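# About Kurkau

Kurkau is a small company that teaches robot arms to do household work. We were set up in January by people who had worked on kitchen equipment and industrial controls, and we have stayed with kitchens. Our customers are manufacturers and research groups that need good demonstrations of everyday jobs: putting dishes in a rack, setting a table, clearing it again.

A demonstration is one complete run of a task with a person in control. The arm's movements and the view from its wrist camera are recorded together, and the recording is used to train a control program. We don't write the control programs ourselves. Customers have their own, and most of them would sooner keep it that way.

## How we work

We have two ways of showing an arm what to do.

**By hand.** The operator holds the arm near the wrist and moves it through the job. The motors are set so the arm carries its own weight and offers very little resistance. This suits slow work near hard surfaces, where the operator wants to feel contact as it happens. It is tiring, and we keep the sessions short.

**By remote control.** The operator sits at a desk with a pair of handles and a screen, and the arm follows. We use Prandora, a control station we built in our own workshop. The handles close the gripper as well as steer it, and a foot pedal pauses the recording. Most of our work is now done this way. New operators usually need two weeks before their runs are smooth enough to keep.

Some tasks are recorded both ways so a customer can compare them. Hand guiding tends to give cleaner contact, while remote control gives a better view from the wrist, with no arms or sleeves in the way.

## Dish handling

Dishes are our main line of work. A rack looks simple until you try to steer a plate into it from a desk. The wires are thin and shiny, the slots are narrow, and a square plate has corners that catch where a round one would slide. We practise with all sorts of tableware in different colours and patterns, and we don't tidy the background to make the job easier. Kitchens have busy walls and odd things left on the counter, and the recordings should too. 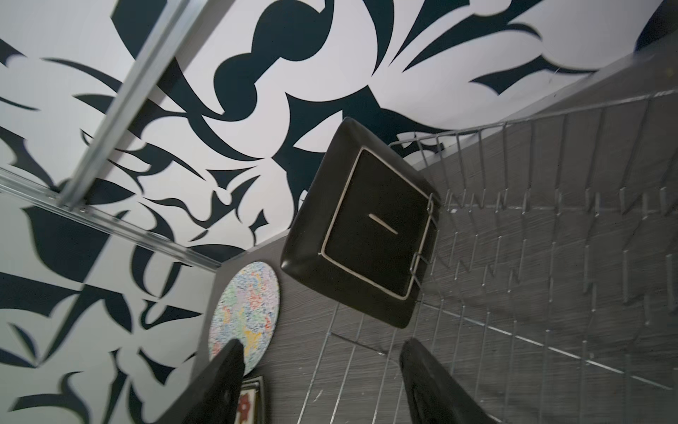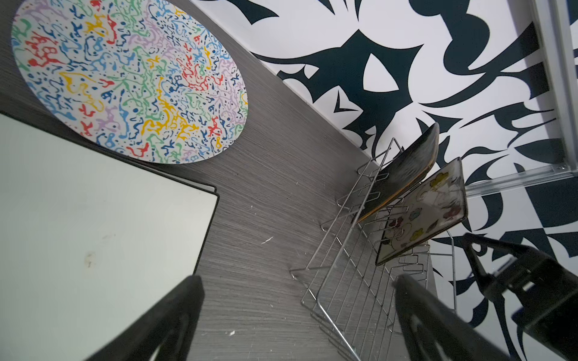
*Wire dish rack and tableware at the patterned wall, both from the wrist camera.*

Our dish collection, which we call Jilline, holds 2637 finished runs. Each one has a short written note from the operator: what was being moved, where it was meant to go, and anything that went wrong. Failed runs are kept and labelled. A plate that tips over on the way in is useful to a customer whose program has to recover from the same thing.

Every run is watched from start to finish by a second person before it goes into the collection. If the two disagree about whether it counts as finished, it gets a third look. This is the slowest part of what we do, and we have no plans to drop it.

## Our people

There are 14 of us. Most are operators, and they come from all over — a former crane driver, a dental technician, several people out of restaurant kitchens. We don't ask for an engineering background. We look for steady hands, patience and a willingness to write clear notes. Operators work in pairs and swap between the control desk and the bench through the day. The person at the bench resets the dishes and has the stop button within reach.

The rest of the team looks after the arms, the recording software and customer projects. Everyone on staff, including the office, has done the operator training and recorded at least one run. The office runs are not in Jilline.

## Working with us

A project normally starts with a short trial. You tell us the task and send us any special objects you want used, and we record a small batch with notes so you can check the format against your own system. If it suits, we agree on a schedule and a price per finished run. Failed runs are supplied at no extra charge.

We can bring a Prandora station to your site if your arm can't travel. We'll need a solid bench, a power outlet and a spare room for the control desk — a storeroom is fine.

Our fixtures and spare gripper parts are made by Hrubý, a machine shop that has worked with us from the beginning. If you need a custom finger shape for a project, we can arrange it through them and include it in the quote.

Visitors are welcome by appointment. You'll get a turn at the handles if a station is free.

Page last updated March 27, 2025.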